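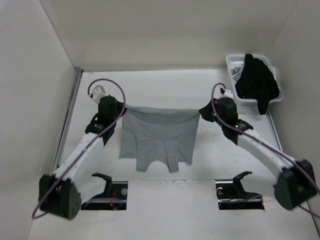
3 min read

Folding and storing sleeveless tops: frequently asked questions

Jovwood Garment Care Help, section 8. Maintained by Philomena Buckley. Last reviewed in July.

Which way up should a vest start?
Hold it by the hem, one hand near each side seam, with the straps hanging towards you. The hem is the longest straight edge on the garment and gives you a line to work from. A grey vest held this way has its neckline at the bottom, as an arch between the two straps. Starting from the straps is possible but slower, as they stretch and rarely hang level.

How much tension should there be between the hands?
Enough to take out the worst of the sag. A slight dip in the middle of the hem is acceptable on thin jersey. Pulling until the hem is dead straight stretches the knit and leaves two small points where it was gripped.

There are creases just under the hem. Do they matter?
Shallow ones do not. Lower the vest on to the table straps first, then draw the hem away from the straps until the fabric lies flat. Smooth outwards from the centre with the side of the hand. Creases that survive this need steam.

What surface is best?
Flat, clean and larger than the garment. White or pale is useful for dark and mid-grey fabrics, as the armholes and neckline show up clearly and a turned corner is easy to spot. Towels and bedspreads grip the cloth and are not recommended.

What is the folding sequence?
1. Lay the vest face down with the straps nearest you.
2. Square the armholes so that both sides match.
3. Open out any corner that has turned under.
4. Fold the left side in by a third, then the right side over it.
5. Fold the straps up on to the body.
6. Fold in half towards the hem, then in half again.

The finished piece should stand on its long edge. If it falls over, step 4 was too wide.

Should the two straps be the same length?
Yes, on most vests. Lay one over the other before folding. A difference that remains after smoothing usually means a twisted seam, and folding will not correct it.

Does this work for racerbacks?
Steps 1 to 3 apply. At step 5 there is less strap to fold, so turn the upper body down by a hand's width instead.

Fold or hang?
Fold. Thin straps slip off standard hangers, and ribbed cotton grows in length when hung. Woven camisoles are the exception – hang those by the loops if loops are fitted.

How many fit in a drawer?
The Falico shallow drawer takes around 30 folded vests in two rows, filed upright. The deep drawer is meant for knitwear and wastes height on vests.

Can I use the Fonton folding board?
Yes, on the small setting. The large setting leaves the sides unsupported and the straps outside the hinge line.

Is the Villanueva drawer divider still supplied?
The adjustable version is. The fixed version has been withdrawn, and spare clips are available while stock lasts.

How do I report an error on this page?
Use the contact form and quote the section number. Messages are read every Tuesday.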